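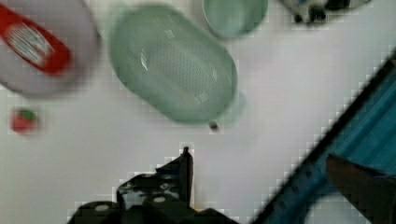 1/ Fui en mayo a la jornada de puertas abiertas de Elberg. Llevo unos días dándole vueltas y prefiero contarlo por partes, porque lo que leo por aquí ("ya recogen la cocina solos") se parece poco a lo que vi yo.

2/ El plan: charla corta, demostración, café, preguntas. La charla fue de Chi-keung Su. Bien explicada, sin música épica, cosa que agradezco. Luego sacó una diapositiva con un salón impoluto y la palabra "hogar" en grande, y ahí empecé a fruncir el ceño.

3/ La demo era en una mesa blanca. Un colador ovalado verde clarito, un cuenco o vaso de un verde parecido, un envase blanquecino con etiqueta roja, una fresa de juguete. A un lado, una bandeja azul. La tarea: coger cosas de la mesa y dejarlas en la bandeja.

4/ Mi cocina no se parece a eso. En la mía hay una bolsa de pan abierta, tres papeles del colegio, un charco que no sé de qué es y un mantel con estampado. Pregunté por el mantel. "Es una variable que tenemos en la lista", me dijeron. Vale.

5/ Lo bueno primero, que luego me llamáis cenizo. El brazo se movía con más suavidad de la que esperaba. Cuando se acercaba al colador corregía un poco la trayectoria antes de cerrar, y eso con un programa de posiciones fijas no se ve. Me gustó.

6/ También me gustó que dejaran mover las cosas al público. Una señora giró el colador media vuelta y el brazo lo cogió igual. Aplauso general. Yo también aplaudí, no soy de piedra.

7/ Ahora lo otro. La fresa.

8/ La fresa es minúscula comparada con todo lo demás. Primer intento: los dedos se cierran al lado. Segundo: la roza y sale rodando. Tercero: la coge. Y el presentador, muy animado, "¡conseguido!". Conseguido al tercero, con una persona devolviéndola a su sitio entre medias. ¿Cómo se apunta eso en la hoja de resultados?

9/ Lo pregunté tal cual. Me respondió Yao-tsung Liao, que estaba al lado del cuadro de mandos con cara de haber dormido poco. Según él, para ellos cuenta como éxito si el objeto acaba en la bandeja dentro del tiempo, haya los intentos que haya. Le agradezco la claridad. No estaba en el folleto.

10/ En el folleto lo que hay es un "56 objetos". Cincuenta y seis objetos qué. ¿Que coge siempre? ¿Que ha visto alguna vez? ¿Que caben en el armario? Liao me dijo que son los que han usado para entrenar. O sea que la cifra habla del armario.

11/ Otra: "2.000 demostraciones". Grabadas por personas que manejaban el brazo, en mesas como esa. Me parece un trabajo enorme y me parece bien que lo digan. Pero el señor que tenía al lado salió convencido de que el robot había ordenado 2.000 cocinas. No lo corrigieron, y tampoco es que el texto ayude.

12/ Sobre la velocidad. Dejar la mesa libre les llevó 7 minutos en el pase que vi entero. Yo lo hago mientras espero a que pite el microondas. Ya sé que nadie lo vende como rápido, pero entonces que el vídeo de la entrada no esté acelerado sin avisar. Lo estaba: se notaba en la gente que pasaba por detrás, que iba como en cine mudo.

13/ La pinza lleva su propia cámara, así que parte del tiempo lo que ve el sistema es la mesa desde muy cerca, con los dedos negros metidos por abajo. En una pantalla nos pusieron esa vista en directo. Borrosa, a cuadraditos en los bordes. Las letras blancas de la etiqueta roja, ilegibles.

14/ Alguien preguntó si podía leer etiquetas, por lo de los medicamentos. "A medio plazo." Con aquella imagen yo no leía ni una palabra, y llevo gafas nuevas. Puede que por dentro trabajen con algo mejor que lo que nos enseñaron - no me lo aclararon.

15/ Un detalle que a mí me importa y parece que a poca gente más: la luz. Luz pareja, casi sin sombras, encima de blanco. Pedí que apagaran una fila de focos. Me dijeron que no se podía por el resto de la sala. Puede ser verdad. También es la respuesta que daría yo si no quisiera apagarlos.

16/ En la sala de al lado estaba Zasetti con otro brazo, y un cartel que en una cara ponía Zasetti y en la otra Zadetti. Lo comenté y se rieron, llevaban así toda la mañana. Estos plegaban trapos. El trapo quedaba doblado, más o menos. El mismo trapo, todas las veces, empezando desde la misma esquina.

17/ Me han preguntado por privado si "Peng" es el robot o la empresa. Es el nombre que le han puesto al programa de control, el robot es un brazo con una pinza y ya está. No tiene cara. Punto a favor.

18/ Precio: no hay. Fecha: no hay. Lo que sí hay es una lista de espera, y en la mesa de la salida te insistían bastante con el formulario. Ahí pone que han pasado por 38 centros en la gira. Pregunté en cuántos se había quedado un robot funcionando y me apuntaron el correo para contestarme. Sigo esperando.

19/ ¿Es un timo? No creo. Lo que vi funcionaba, a ratos, en una mesa preparada y con gente muy capaz alrededor. Como trabajo de laboratorio me parece serio. Como electrodoméstico, todavía no he visto nada que me haga apuntarme.

20/ Si vais a la próxima, llevad algo vuestro y pedid que lo pongan en la mesa. Yo ofrecí mi llavero y me dijeron que mejor no, por si se enganchaba. Era un llavero con una anilla y dos llaves. Me habría conformado con verlo fallar.

21/ Y mirad los brazos de la gente, no solo el del robot. Cada vez que algo se movía de más, había una mano recolocándolo antes del siguiente intento. En el resumen que colgaron después, esas manos no salen.

22/ Para los que piden enlace a la charla de Su: no la han subido. Si la suben, lo pongo aquí debajo. Y si me contestan a lo de los 38 centros, también.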